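Thursday, end of the day shift, sorting bench

Quiet in here now that the line is down, so I am going to write this up properly while the coffee is still warm. Aino, if you are reading it on Monday with your feet up, skip to the part about the rota, because that is the part you asked me for.

We ran the returns practice on the small bench all morning. For anyone who joined us after May: returns used to mean standing at the long table and picking through whatever the Faltadlow trucks brought back, cans, bottles, bulbs, cups, and putting each thing where it belonged. I did it for years. You got fast at it and you got a sore neck, and you also got to hear everybody's news, which I miss more than I thought I would. Now the arms at Dosta do the first pass and we do the second, and the bench is where we try out new mixes of items before they go anywhere near the real line.

Count for the record: 245 picks on the first setting, 30 of them handed back to us. On the second setting, same number of picks and only 9 handed back, but it was slower, and I could see Prodromos looking at the clock. I prefer the slow one. A handed-back item takes one of us away from whatever we were doing, and it is always when you have just got your gloves off.

Cans on their side are still the thing to watch. Upright bottles have been easy all week. With the cans, the grip is fine if they lie square to the bench and a bit of a lottery when they don't, so please keep laying them at different angles between runs, even when you are tired and it would be so much easier to put every one down the same way. I caught myself doing exactly that at 11:30 and had to throw out the last part of the run. My own fault!

Prodromos wants the tape marks left alone over the weekend. I second that. Last time they were peeled off by some kind soul who was wiping down, and it cost us most of a morning to get back to where we had been.

Now the rota. The Ichikawa plan has one person watching two benches, and on paper that looks lovely. What I noticed today is that watching is a different kind of tired. When I picked by hand, my back hurt at four o'clock and my head was clear. Today my back is fine and I read the same line of the log three times over. I would like us to swap every hour and not every two, and I would like the swap to include a spell at the packing end, where you can move around and talk to people. Aino said much the same after her turn last week, and she has better eyes than I do.

The other matter is what we call the job. The new sheet from Wiris says "operator", and a couple of the older hands feel a bit odd about it, as if the sorting they know so well had been written out. I don't think anyone meant it that way. But they are the ones who can tell from the feel of a thing that it will slip, and that knowledge is going straight into how we set up these benches, so I have asked for the sheet to say "sorter-operator" until somebody thinks of something nicer. Suggestions in the margin, please, and keep them clean.

Small things before I forget. Locker 888 sticks again. The spare gloves are down to the large size only. I have put the run sheets in the blue folder on the shelf by the door, with the bad stretch crossed out in pencil so you can still read it.
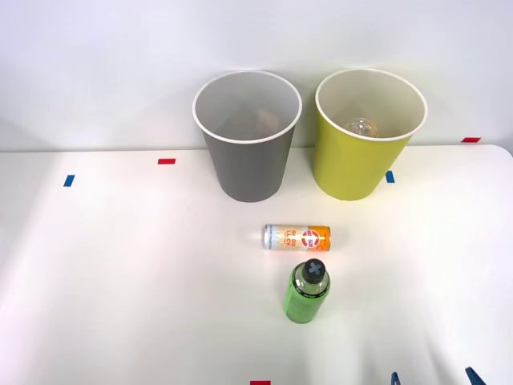
I will open up on Monday and start with the slow setting, then go to the faster one after the first break if Prodromos still wants to compare. Aino, could you take the second hour? I'd like you to try the new swap before we put it to everyone else, and then we can sit down over lunch and decide what to ask for.

Questions about this notebook: ask at the Dosta sorting bench | © Dosta | Back to top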